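Household Textiles, Unit 6: Washing Delicates
Handout for the September section
Instructor: Kanako Mizuno

Read this before the lab. Most of what gets repeated about washing underwear comes from people selling something for it, so keep a pencil handy and mark every claim you would want to see tested.

1. Sorting

The usual advice is to sort by color, then by fabric, then by weight. Color I accept. Dark navy and pale beige in one load is asking for trouble, at least for the first few washes. The rest depends on what is in the basket.
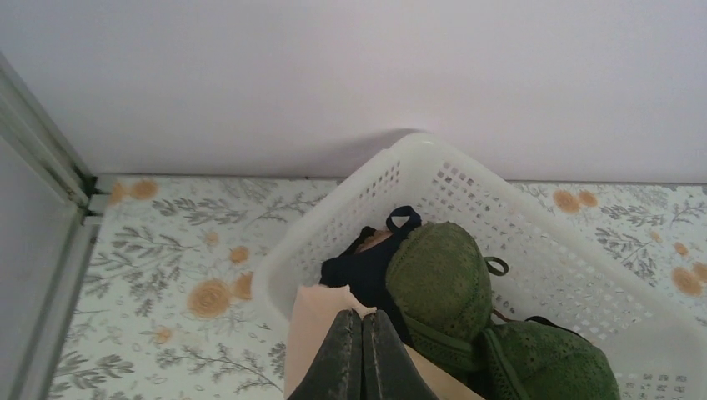 Weight matters less than hardware. Hooks, sliders and wire ends do the damage, and lace usually takes it. Close every hook before a bra goes anywhere near a machine. I have yet to see good evidence that a "delicate" detergent makes up for an open hook.

2. Labels

Wai-kit Tsai surveyed 111 students in last year's course and 103 said they had read a care label at least once. I doubt it. Reading one glance's worth of symbols is not the same as following them.

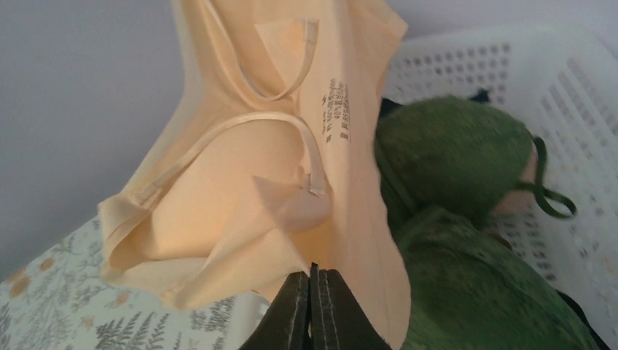
Sewn-in tags get cut out because they itch, and then the instructions are gone. Printing straight onto the cloth solves the itch. On the peach camisole the block of small text sits right on the fabric, with the thin straps on the inside, and you would need good light and a flat surface to get through it. Whether print like that is still legible after a year of washing is a fair question – bring an old garment of your own and check. For straps, shorten nothing, just fold them inward.

3. Bags and pouches

The Lorkance leaflet says a pouch "doubles garment life." No method, no sample size. What a pouch can do is keep straps from wrapping around other things. A padded one may also help molded cups hold their shape, if it isn't stuffed. Zip it fully and check the pull before loading.

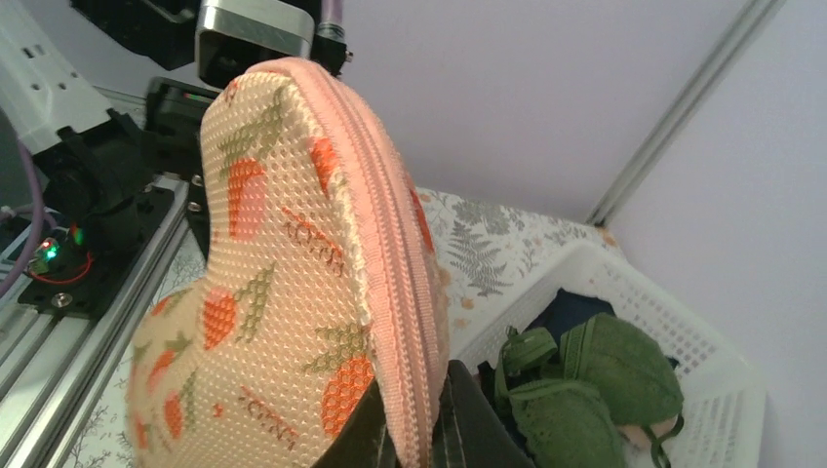

4. For the lab

Bring two garments you don't mind losing. Work in pairs, one pouch per pair. Write down what each label says before you wash, including "unreadable" where that applies. Eustaquio Orozco has the record sheets.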